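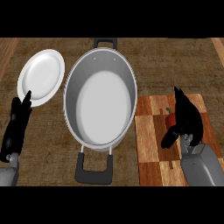
I have been putting off writing about multi-fingered hands because I expected to be rude about them. My day job at Studthorpe uses plain two-finger grippers, and I have yet to meet a kitchen task in simulation that made me want more. But Samah Ragab kept on at me to try the Galell hand properly, so I gave it two evenings on the usual kitchen table, one black hand down by the plate and the other up over the red pepper on the chequered board, with the big pot in the middle as the place things are meant to end up. I ran the same layout with our old parallel jaws for comparison.

The plate first. With the jaws you come in low at the rim, pinch and lift, and the only thing to get wrong is the height. With the hand I had to decide what every finger was doing before any of them touched anything. Out of 20 tries I got a lift I'd call decent in about half, and most of those were the same grasp: thumb one side, two fingers the other, the rest along for the ride. So I had built myself a gripper, with more joints to tune.

The pepper was kinder to it. A round thing with a stem is awkward for flat jaws, and the hand can wrap it. Fine, I'll give it that one.
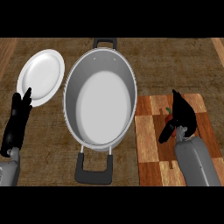
What bothers me more is the view. From the head camera the hand covers the very thing it is about to pick up, and a policy fed only that picture has to guess at the last bit. Umut Başaran says a wrist camera sorts it out. Maybe — but then the wrist camera should be in the price when people compare the two, and it never is.

The contact model is my other grumble. Aritard's defaults are generous with friction, and I had to turn them down 3 times before a bad grasp would slip the way I think it should. I don't trust any success rate, mine included, until I know that setting.

Sanaa Salem has offered me her controller gains to try in April. I'll rerun the plate with those and leave the jaws on the pot handles for now.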